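Heltthorpe

Heltthorpe is a small harbor town and summer resort on the eastern shore of Gundell Bay. It is known for its long shingle beach, its covered market and the ferry crossing to the island of Jundivik. Tourism is the main source of income, followed by inshore fishing and boat repair.

Geography

The town lies on a narrow strip of flat land between the bay and a line of low chalk hills. The Niazi, a short river that rises in the hills, divides it into two parts. The Old Side, to the north, contains the harbor, the market and most of the older houses. The South Side was built up later and has most of the hotels and the campground. A road bridge and a footbridge connect the two.

The beach starts at the river mouth and runs south to Gundell Point. It is mostly shingle, with sand showing at low tide. Swimming is not allowed near the river mouth, where the current is strong on a falling tide.

History

Heltthorpe began as a landing place for fishing boats and had no proper harbor until a stone pier was built on the Old Side. Visitors came in small numbers at first, mostly to walk in the hills. The regular ferry to Jundivik opened in 1951, and the first large hotel, the Gundell, followed on the South Side a few years later.

A winter storm destroyed the outer end of the pier and flooded the market. The town architect, Daniyal Zaidi, drew up the plans for the present sea wall, which also serves as a promenade. The pier was rebuilt at a shorter length.

Attractions

The covered market is open every morning except in January and sells fish, vegetables, household goods and rope. The Harbor Museum, in a former net store behind it, has 79 model boats, most of them made by local fishermen. Its first curator, Naveed Jadoon, also wrote a guide to the hill paths that is still sold at the front desk.

The best-known walk is the climb from the footbridge to the lookout above Gundell Point. The path is steep in its upper part and can be slippery after rain. Jundivik has a lighthouse, a bird reserve and a single café. There are no cars on the island apart from service vehicles - visitors get around on foot or by rented bicycle.

Each March the town holds the Line Fair, a weekend of knot tying, net mending and rowing races. Knot-tying classes for children take place in the market hall.

Transportation

Ferries to Jundivik leave from the pier, and the crossing takes 70 minutes. There are 2 sailings a day in summer and one in winter, weather permitting. Buses stop on the South Side next to the campground. The nearest train station is inland, on the far side of the hills.
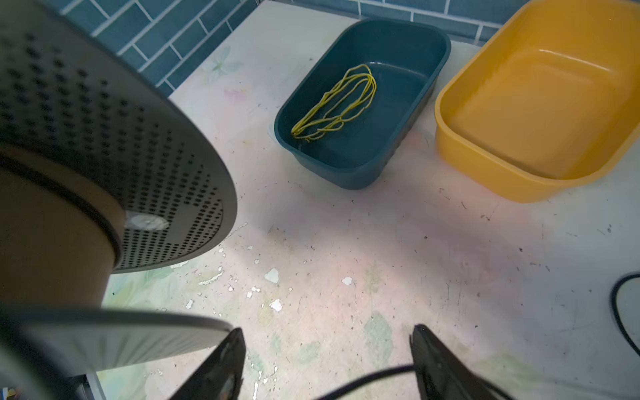

Yellow cord in a teal plastic basin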